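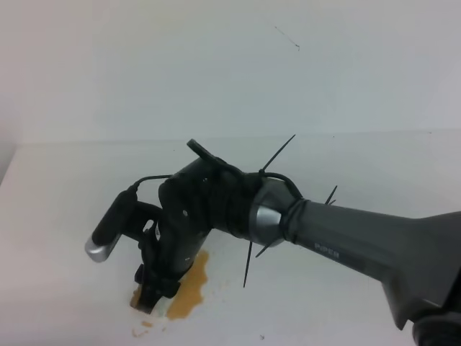

Drokberg 园区 设施与安全科 综合楼组

综合楼消防与电气月度检查表(附检查意见)

表单状态:已填写,待整改回执
适用区域:综合楼一层至四层,含地下配电间、屋面设备平台
检查月份:二月
检查时段:周六,楼内低负荷时段
填写说明:结果栏填“合格”“不合格”“待复查”“不适用”。不合格项必须写明位置和现象,不得只写“有问题”。意见栏可补写,补写内容另起一行。

一、疏散通道与出口

1.1 疏散走道净宽满足要求,无固定或临时堆放物
结果:不合格
意见:三层东侧走道靠近茶水间处堆放拆封纸箱和一卷旧地毯,占用走道一侧。上月同一位置已提过。已现场通知使用部门清走,复查前按不合格处理。

1.2 安全出口门可从内侧直接开启,无需钥匙
结果:合格
意见:二层西出口推杆偏紧,能开,列入润滑计划。

1.3 常闭式防火门处于关闭状态,闭门器有效
结果:不合格
意见:一层北楼梯间防火门用木楔顶住。取下木楔后门扇能自行关闭,但末段速度过慢,锁舌未入扣。需调节闭门器末段阀。四层同型号门正常,可参照其阀位。

1.4 防火门密封条完整
结果:待复查
意见:一层北楼梯间门底部密封条局部脱胶,与1.3一并处理。

1.5 双扇防火门顺序器动作正常
结果:合格

1.6 疏散指示标志完好,指向与现行疏散图一致
结果:不合格
意见:四层隔断调整后,会议室外侧标志仍指向原通道,该通道现为封闭隔墙。疏散图已更新,标志未更换。此项优先级为高,整改前在原标志处加贴临时指示。

二、应急照明

2.1 切断主电源后应急灯自动点亮
结果:合格
意见:分层测试。地下配电间灯具启动略有延迟,仍在允许范围内。

2.2 持续供电时间满足设计值
结果:待复查
意见:三层楼梯间编号54的灯具在放电测试中提前熄灭,初步判断为电池老化。更换后需重新做完整放电,不接受只按测试按钮的结果。

2.3 灯具外壳、充电指示灯正常
结果:合格

2.4 应急照明配电箱标识清晰,回路与图纸对应
结果:不合格
意见:箱内回路表为手写,字迹褪色,末两路无法辨认。重新打印后覆膜,旧表拆下归档,不要直接贴在旧表上面。

三、灭火器与消火栓

3.1 灭火器在位,铅封完好,压力指针在绿区
结果:不合格
意见:屋面设备平台入口处一具压力指针落入红区。已用备件替换,旧件送检。资产编号1434,台账位置栏仍写“地下库房”,请同步更正。

3.2 灭火器检验标签在有效期内
结果:合格

3.3 灭火器箱前无遮挡,箱门可完全打开
结果:合格
意见:二层大开间的饮水机较上月向外移了位置,箱门仍可全开,但余量不大。建议在地面贴定位线。

3.4 消火栓箱内水带、水枪、接口齐全
结果:合格

3.5 水带无霉变、粘连,卷盘可自由转动
结果:待复查
意见:一层门厅卷盘转动有卡滞,疑为轴套积尘。清洁后仍卡滞则更换轴套。

3.6 末端试水装置压力读数正常
结果:合格
意见:压力表玻璃面有水雾,读数勉强可辨。下次校表时一并更换。

四、火灾探测与报警

4.1 报警主机无未处理故障
结果:不合格
意见:主机显示一条回路通信故障,值班记录中没有对应条目。故障可复位,复位后再次出现。需请维保单位 Vunent 查线,重点查三层吊顶内接线盒。值班人员发现故障后须当班登记,复位不能代替登记。

4.2 抽测感烟探测器,主机显示地址与实际位置一致
结果:不合格
意见:四层两处地址互换,与1.6同源,均为隔断调整遗留。修改编程后逐点重测,不接受抽测。

4.3 手动报警按钮无遮挡、无破损
结果:合格

4.4 声光报警器动作正常,各区域可听清
结果:合格
意见:地下配电间在风机运行时可听度偏低,闪光可见。建议评估加装一只。

4.5 探测器防尘罩已全部拆除
结果:合格
意见:二层装修收尾后曾有遗留,本次未发现。

五、配电与用电

5.1 配电间门锁完好,无关物品已清出
结果:不合格
意见:地下配电间内存放折叠梯和清洁用桶。折叠梯如确需留用,须为绝缘梯并固定在指定挂架上。现有梯子为金属材质,应移出。

5.2 配电柜前操作区地面绝缘垫完整
结果:合格
意见:垫边有翘起,有绊倒可能,用双面胶固定即可。

5.3 开关、母排连接处无异常温升
结果:待复查
意见:热成像显示三层分箱一处出线端子温度高于相邻相。检查当日负荷偏低,该读数不足以下结论。安排在工作日高负荷时段复测,复测前先核对端子力矩。

5.4 剩余电流保护装置试验按钮动作正常
结果:合格

5.5 台面用电设备的电源线无破损,无插线板串接
结果:不合格
意见:二层工位区有插线板串接,末级接有电热水壶。壶的额定功率为2000瓦,插线板标称容量不够。已拔除。茶水间设有专用插座,电热器具一律在茶水间使用。

5.6 接地连续性测试
结果:合格
意见:测试仪型号 Etim,检定证书副本附于纸质表后。

5.7 屋面设备平台接线盒密封
结果:待复查
意见:盒盖螺钉缺一颗,盒内干燥。补齐后检查密封圈压缩是否均匀。

六、通风与机械设备

6.1 排烟风机手动启动正常
结果:合格

6.2 防火阀处于正确位置,复位机构灵活
结果:待复查
意见:三层走道吊顶内防火阀检修口被后装桥架挡住,只能看到阀体一侧,无法确认叶片位置。需移桥架或另开检修口,方案由 Clotus 项目组提出。

6.3 传动部位防护罩齐全
结果:合格
意见:屋面风机皮带罩有轻微锈蚀,不影响固定。

6.4 设备急停按钮无遮挡,标识清晰
结果:合格

6.5 风机软接无破裂
结果:不合格
意见:屋面排风机进风侧软接有纵向裂口,运行时漏风。临时用阻燃布包扎,材料到货后更换。普通布基胶带耐候性不足,勿用。

七、危险物品及库房

7.1 清洁用化学品分类存放,容器标签完整
结果:不合格
意见:一层清洁间发现饮料瓶分装的液体,无标签。按不明化学品处置,未闻、未倒,已封存。含氯消毒剂与酸性洁厕剂同层摆放,已分开。

7.2 安全技术说明书在现场可取阅
结果:合格
意见:文件夹内有过期版本,抽出销毁,只保留现行版。

7.3 库房货架固定,重物置于下层
结果:合格

7.4 库房照明灯具下方留有足够间距
结果:合格

八、整改要求

高优先级:1.6、4.1、4.2、7.1。
责任部门接表后当班采取临时措施,并在回执上写明措施内容。临时措施不能作为销项依据。

中优先级:1.1、1.3、1.4、2.2、5.1、5.3、5.5、6.2、6.5。
下次月检前完成。其中5.3须附复测热像图和同一时刻的电流读数,缺一退回。

一般:其余各项。
并入日常维护工单,工单备注栏填写本表对应条款号。

销项照片要求:同一位置、同一角度,整改前后各一张。只拍局部以致无法辨认位置的,不予销项。

九、对检查表本身的修改意见

1.4与1.3实际由同一人同时检查,建议合并为一条,保留两个结果格。
3.6应增加压力表检定日期一栏。
5.5条文中的“台面用电设备”范围不够明确,落地设备和移动推车上的设备没有条款可填。建议改为“使用场所用电设备”。
6.4目前只有一个结果格,一层多台设备时无法区分,建议改为按设备编号逐行填写,未编号设备先编号后填写。
第七部分缺少锂电池充电存放条款,建议增设:充电点远离疏散走道,充电时有人值守,鼓包或外壳开裂的电池单独存放。

上一版表格(19号版式)停用,库存空白表作废。仍收到旧版填写件的,退回重填,不做转抄。

回执交设施与安全科综合楼组收件格,电子件与纸质件内容不一致时以纸质件为准。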